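Visit report: the Ernholm handling lab open day, Prutitz

Home | Reports | Fairs | Site visits | Archive

Reading time: 3 minutes
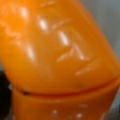 Wrist camera view at close range: a glossy orange plastic part, with a dark shape at the left edge.

Ernholm opened its handling lab at Prutitz to visitors for one afternoon in April. Entry was free but had to be booked, and groups went in at 60-minute intervals. I was in the second group. The site is a former cold store behind the freight yard, poorly signed from the main road. Allow extra time if arriving on foot from the station.

The tour began with a short talk on gripping smooth plastic goods. The lab's present work concerns bottles, tubs and caps of mixed size, delivered without a tray or fixed pitch. Most of the talk dealt with sensing. An overhead camera finds the part and gives a rough position; the camera at the wrist takes over for the last stretch of the approach.

The wrist view was shown on a monitor beside the cell, and it was the most useful thing on display. At very short range the part fills the picture and focus is lost. Raised marks on the surface cannot be read, and highlights from the lighting sit across the curve as bright streaks. What remains usable is the seam between the upper and lower sections, a darker line against the orange, and the outer edge where the part meets the grey behind it. The engineer at the cell said the software relies on those two features at close range and ignores the highlights as far as it can. Diffuse lighting has been tried. It reduced the glare but also weakened the seam, and the lab has gone back to direct light for the time being.

The second cell, supplied by Fabbri, runs a suction head on the same range of parts. It is faster on flat lids and worse on domed ones. A wall chart gave 1,499 picks for the previous test series, with 558 of them on domed parts. Failures were not broken down by shape, and when asked, staff said the split would be in the written report. I would have liked to see it on the wall.

Questions from our group were mainly about changeover. Swapping finger pads takes 90 seconds by hand. There is no automatic changer and none is planned this year. Someone asked about washdown; the present fingers are not rated for it.

Practical notes. Safety shoes are lent at the door in a limited range of sizes. The cell floor is loud enough that the guide is hard to follow from the back – stand near the front if you can. Coffee is in the upstairs corridor. Parking is shared with the neighbouring firm and was full by two o'clock.

The same lab has a smaller site at Sestov, where the conveyor work is done. It was not part of this visit. Staff expect to open it in the autumn, with booking through the same form.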